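Workshop tips: trying out grippers on cloth

Quick page this time, typed between runs. Been swapping grippers on the small arm since May and the notes were all over the bench, so here they are in one place. All of it is about picking up soft stuff – towels, rags, the odd sweater. Rigid parts are a different page.

What got compared

3 grippers, 2 wrist cameras, one controller. The grippers: the Okeo two-finger with long thin fingers, the Huso with wide rubber pads, and a suction cup from the parts drawer. Controller is a Çınar, the older one. Scripts live in a folder called Grirnel, which is also what we call the whole setup by now.

Suction first, to get it out of the way

Don't bother. Towel lets air straight through. Worked on a vinyl tablecloth and nothing else. Back in the drawer.

Wide pads vs thin fingers

Wide pads hold better once they have something. Getting something is the trouble. They press the cloth flat and slide over the top, or they grab a big wad and you can't fold from a wad. Good for moving a pile from A to B.

Thin fingers get in at a corner. Much less grip area so the cloth can swing round while it lifts. Go slow on the lift and it mostly behaves. For folding, thin fingers every time.

Same towel, same spot, same script, 19 tries each. Thin fingers lifted a single corner on 14 of them. Pads, 5. Not a big test but enough for me to stop swapping.

Closing force

Start low. Controller goes up to 100 and it came to me set at 92, far too much for a towel, it left shiny marks on the nap. Thirty-something was plenty. Creep up a bit at a time until the cloth stops slipping, then add a hair more. Write the number on tape and stick it on the gripper, you will forget.

Check the fingers meet evenly at the tips. If one is a touch ahead of the other the cloth gets pushed aside before they close. Loosen, line up, tighten. Two minutes.

Where to aim

Corner or a curled edge. Never the middle of a flat bit. If the edge lies dead flat, lay it down again with a small roll in it, or have the arm nudge it sideways first so it bunches. A nudge of 2 cm did it for me.

Come in low and at a slant. Straight down works on thick towels, hopeless on thin ones.

What to practice on

Something with a bit of friction. A bare tabletop lets the whole cloth skate away when the fingers touch. An upholstered seat or a padded board holds it still, and the fingers can press in slightly without anything going crunch. Downside, the fingers can catch the upholstery as well as the cloth. Raise the stop height 3 mm and try again.

Strong color on a plain background, please. Gray towel on gray cushion cost me a whole evening. Swapped to red, camera found the edge straight off.

Cameras

Tried one with a wide lens and one with a normal lens, both at the wrist. Wide wins. You want the fingertips AND the cloth past them in the same view, the normal one shows you fingertips and not much else. The fingers go soft close up with either one, dont waste time trying to focus on them. Focus on the cloth just beyond the tips.

Fix the exposure. Auto goes dark every time something white comes into view and then the red turns brown.

Light – lots, and spread out. Lamp through a sheet of baking paper is fine (paper well away from the bulb). One hard lamp gives you finger shadows and the edge finder loves a shadow.

Wipe the lens. Lint gets everywhere, more then you would think.

Cables

Loop the camera cable once at the wrist and tape it. Leave slack for a full turn. I pulled one connector out already and the spare was the last one in the shop.

Odds and ends

Clean finger faces with a damp rag between batches, fuzz builds up and the grip goes slick. Thin strip of tape on the inside helps on slippery linings, peel it off for towels.

Save every run, bad ones too. Name them by gripper and force setting, not test1 test2 test2new like mine.

Next up is pillowcases, the thin fingers again, force a notch lower to start. Will add the numbers when I have them.
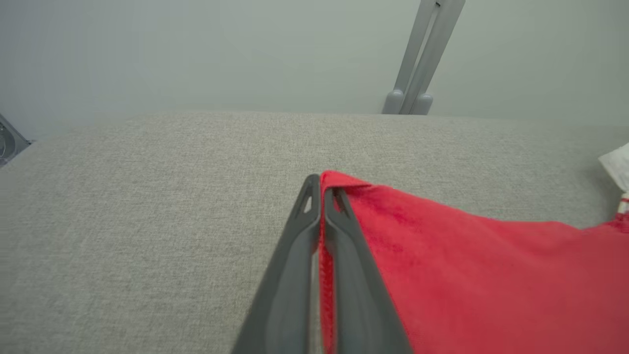 Also need to redo the pads test with the stop height raised, the first round was at the old setting for both grippers. If the 5 goes up I'll change it in the section above.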